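Visit report: Nilent software open day, Stukholm, 27 September 2026

Nilent opened its Stukholm site to outside engineers for one afternoon. I went for the software: how hand-held gripper recordings are turned into training data for a bagging policy, and what happens when the tracking fails.

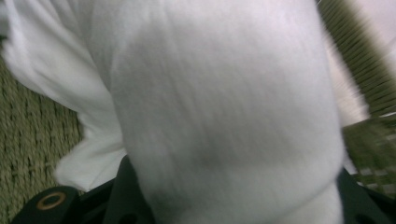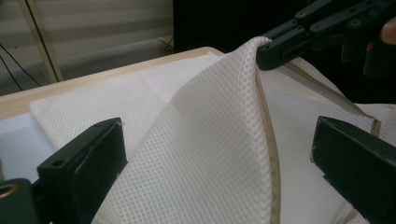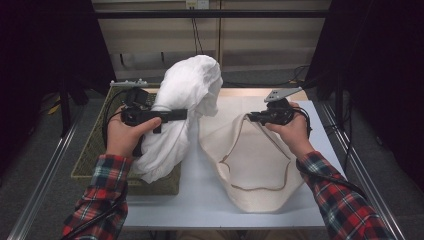
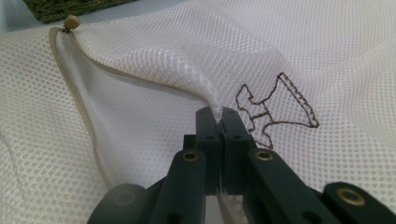 Handling white cloth and bags with hand-held grippers, Stukholm.

The recording tool is called Petrenko. It takes the gripper views and a head view, aligns them on a shared clock and writes one file per attempt. Clock drift is corrected after recording. The stated limit is 4 ms between streams, and files outside it are rejected without repair.

The set shown to us held 1238 attempts, of which 179 had been rejected. Most of those were lost poses. White fabric close to the lens leaves the tracker few points to hold on to, and the head view is used to bridge the gap. Bridging works for up to 200 ms. Beyond that the attempt is dropped.

Mutovance, the planner, was less finished. It splits a task at changes in jaw opening and labels each segment. The labels for grasp and release looked sound in the replay. Segments where two grippers share one piece of fabric were often cut too early, and the staff correct these by hand.

I asked about force. None is recorded at present, so the policy has to infer slip from the images. A change to the file format was merged in August to leave room for it.

Replay viewer and file reader are due for release under an open licence. No date was given for the planner.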